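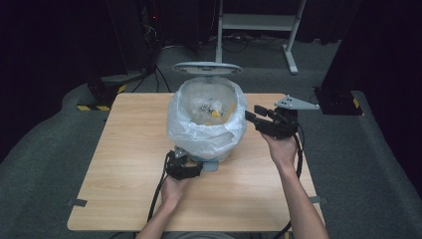 Hand-held grippers at work on a bin liner. The bag's rim is folded over the outside of the bin.

The Slow Parts

A small research group cut the pauses out of its training recordings, then put them back. The robot did better with them in.

By the time you have pulled a full bag out of a trash can, you have made a great many decisions without noticing any of them. You found an edge. You gave it a tug to see if it would come. You probably let go once and took hold somewhere else, a bit lower, where the plastic had bunched up against the side. If someone had filmed you and asked you to cut the video down to the useful bits, you would likely have thrown most of that away.

Visitación Barroso did exactly that for most of a year, and she will happily tell you it was a mistake.

Barroso runs the hand skills group at Grondero, a robotics company that builds arms for kitchens, laundries and other places full of soft, annoying objects. Her group works on a method called Bilonari, in which people teach a robot by doing a chore themselves with a gripper in each hand. The grippers carry cameras. The person does the chore, the cameras record what the gripper fingers see, and a learning program is trained to produce the same motions on a pair of robot arms that end in the same kind of fingers.

I had read about this sort of thing before I visited, and I thought I understood it. Then Barroso handed me the grippers and told me to change a bag, and I understood it a good deal better. Your own fingers are gone. You have two stiff jaws that open and close, and a piece of plastic film that would prefer to be somewhere else. It's wonderful, and it's maddening! I pinched the rim, lost it, pinched the bin instead, and lifted the whole thing off the table.

"Good," said Barroso. "Keep that one."

She meant it. The recordings her group used to prize were the clean ones, where a practiced operator went straight for the rim, pulled, lifted and was done. Anything before the first firm grip was trimmed. So were the stretches where the operator backed off with open jaws and looked for another spot. It seemed like plain good sense. Why would you want a robot to learn hesitation?

The trimmed version of Bilonari looked great when everything went well. The arms moved quickly and with a confidence that made visitors reach for their phones. But give the bag a new fold, or push the bin a little toward the back of the table, and the first pinch would close on air. From there the arms had nothing to go on. They would carry on lifting a bag they weren't holding, or freeze with the jaws shut. Nothing in the training set showed what an empty grip looked like or what a sensible person does next.

The fix came out of a storage problem. An older batch of recordings had never been trimmed, and when the group needed disk space someone had to decide whether to trim them or delete them. Barroso asked for a training run on the raw files first, mostly to have a baseline she could point to. She expected it to be worse. The motions that came back were slower, and a little fussy. When a pinch missed, though, the arms opened, drifted back, and had another go a short way along the rim.

"I watched it do that and I went to get everyone," she says. "I was so pleased, and I was also thinking about all the files we had cut."

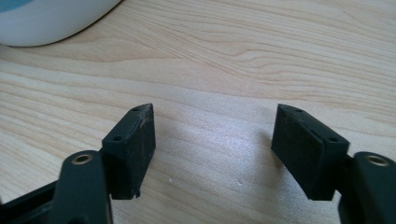 SKAMDEN, February 19, 2021

The test room is on the lower floor of the Leemans building, where Grondero rents space beside the rail yard. The main table has a pale wood top with long, wavy grain, and after an hour of watching gripper footage I felt I knew that grain personally. A surprising share of any recording is like that. The jaws are wide open, there is nothing between them, and the wood goes by underneath with a patch of light on it.

Those were the stretches that used to go first. They are now Barroso's favorites. She likes to stop on one and ask a new member of the group what the person holding the tool is about to do. People who have spent time with the grippers often have a decent guess. How far the jaws are open, which way they're turned, what is just peeking in at a corner of the view – there is a plan in there, or at least the makings of one, and a learning program can pick up on it too.

The footage has other quirks you come to enjoy. The fingers are always in view, so their wear is always in view. One left pad has pale scuffs along its upper edge and a small notch missing at a bottom corner, while the right pad beside it has much cleaner edges. I asked whether a chipped pad spoils the data. Barroso's view is that a robot in a working kitchen will have chipped pads as well, and she would like the program to have met one early.

For the proper comparison, the group recorded 135 bag changes from scratch. Four people took turns with the tools, including one who had never used them. They were asked to work at whatever pace felt natural and to leave their fumbles alone. A view from head height was recorded too, so that when the gripper footage was hard to read, a person could check what both hands had been up to. From that one set the group trained two versions of the method. The first had the usual cuts. The second got the full recordings, with only the walk up to the table removed.

I was there for a day of trials with the full version, and the arms gave up on the bag just four times. Barroso is quick to point out that one day in one room is a small thing, and that the bins were ones the group knows well. She has also seen the full version get stuck in its own kind of trouble, where it opens and closes politely along the rim and never commits to a pull. Too much of a good thing, she calls it. Her group is testing a way to give those stretches less weight the longer they go on.

There is a cost, too. Raw recordings are long, and training on them takes more time and more storage. The group had been rather proud of its trimming software, which found the first solid grip in a recording by itself. It still gets used, with its job turned around: it now flags the recordings where the first solid grip comes late, and those are looked at first.

What I liked most in Skamden was how the finding has changed the way people in the room behave. New operators used to apologize for a bad take and ask to start over. These days they are asked to keep going. While I was there one of them lost the edge of a bag several times in a row, muttering, then turned the left gripper sideways and hooked the plastic from underneath. It wasn't a move anyone had taught her. Barroso had her do a few more like it, and then went off to see how the arms would handle it.

The next chore is already picked. It's pillowcases, and the group hopes to have a full set recorded by October. I tried one on my way out, with the same grippers, and got a corner in on what I'd like to call my second attempt. Barroso kept all of them.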